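The shopping list that ate my summer

Features | Thu 21 October

I went into this thinking the robot arm would be the expensive bit. Everybody does, I'm told, and everybody then has the same slightly queasy afternoon with a spreadsheet about three weeks later. Mine came in June, on a bench outside the Hister workshop in Plornville, with a sandwich I didn't finish.

Some background. Hister is a small firm that packs and sorts spare parts, and last year they decided they'd like a machine to do some of the picking up. They asked me along to follow the buying (the buying, mind you, the dull part!) and I said yes because I've read dozens of pieces about clever robots and hardly any about the invoices.

The man holding the purse strings is Tamás Sipos, who used to buy vans. He has a van buyer's instincts, so the first thing he did was ask what it costs to run one rather than what it costs to get one through the door. The sales people at Kuzmenko had a lovely brochure and a good answer for speed, reach and lifting weight. They had a much vaguer answer for "how does it learn to pick up our stuff?"

Somebody has to show it, that's how. And showing it takes hours, and hours are a budget line.

Tamás had two quotes for that part. One was for driving the arm itself from a set of controls, which meant buying the arm first and tying it up for weeks while people learned to steer. The other, from a little outfit called Lurer, was for handheld grippers: you hold one in each hand, do the job yourself, and the recordings are used to teach the machine later. No arm needed until you're ready for it. He liked that a lot. He could put off the big cheque and find out whether the idea suited Hister's work before signing it.

So far so sensible. Then came the extras, and I do love an extra. Spare cables. Spare fingers for the grippers, which wear at the tips. Storage for the recordings, which fill up faster than you'd believe. Chairs! He'd forgotten chairs entirely. There was a long email thread about power strips that I was copied into for reasons I never discovered, and I read every word of it.

The biggest number on the sheet was people, though. Tamás planned for 193 paid hours of demonstrations, then took off breaks, fiddling and the attempts you have to throw away, and what he had left was 77 hours he'd call useful. I thought that was gloomy. He thought it was generous, and he'd added a contingency of up to 100 more hours at the bottom in grey type, as if he hoped his boss wouldn't scroll that far. (She did. She signed it anyway, bless her.)

I had a go myself, of course. You feel a bit like a crab at first. My thumbs got in the way, I dropped things, and I became very aware of how little thought I normally give to picking up a box of screws. After half an hour I'd stopped noticing my hands and started noticing my shoulders, so if you're drawing up a rota, keep the shifts short and put that in the budget too.
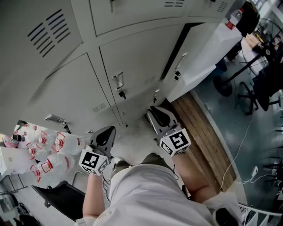

A gripper in each hand, with the lockers straight ahead.

Space is the other thing I'd never have costed. The brochure shows a spotless white room with one machine in it. Real rooms have bags and bottles and bits of timber in them, and Tamás had to decide whether to pay for a clear-out or leave things be. He left them be, mostly, and spent the money on more hours. I'd have done the same.

As for the arm, it's still a line in next year's plan. Kuzmenko have requoted once already and Tamás is waiting for them to do it again, because he's sure they'll throw in the delivery. Meanwhile he's ordered more spare fingers and a better class of chair, and he's promised to send me the delivery note.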